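Why do robots need rules?

Think about your school for a moment. There are rules about running in the corridor, and about who goes first down the slide, and probably a few you grumble about too. Robots that work near people have rules as well, and grown-ups spend a very long time writing them, arguing over them and then writing them all over again!

One of the biggest is called "keep your distance". At the Lellov workshop in Sukorholm, visitors stay 2 metres away from any robot that is switched on, even if it is standing perfectly still. A robot can start moving without any warning, and its arms are heavier than yours — much heavier.
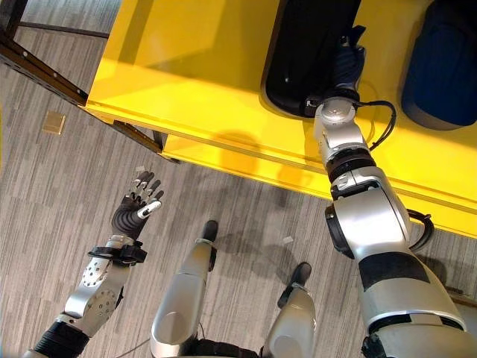

Oratile Hlongwane
Children's Writer, Lellov Learning Pages
29 October 2023

The robot is at a bright yellow table, with one dark hand holding the edge of a black object and the other hand open above the carpet. Look at all those joints! Every place where an arm bends is a place where a finger could get pinched, so there's a rule for that too: never touch a joint unless the power is off.

Then there is the stop button. It is big and red, and everybody who works with the robot must know where to find it before the day begins. At Lellov they test theirs every morning, which sounds dull (and I'm told it is a bit dull), but they do it anyway.

There are rules for the floor as well. Bags and cables should be kept out of the way, so that people don't trip and robots with legs don't either.

And who checks all this? Usually a person with a list. The Lellov list has 16 questions on it, and if the answer to even one of them is no, the robot stays switched off until somebody has put things right.

Try it yourself: if you had a robot at home, what would your first seven rules be? Write them down and see if your family agrees.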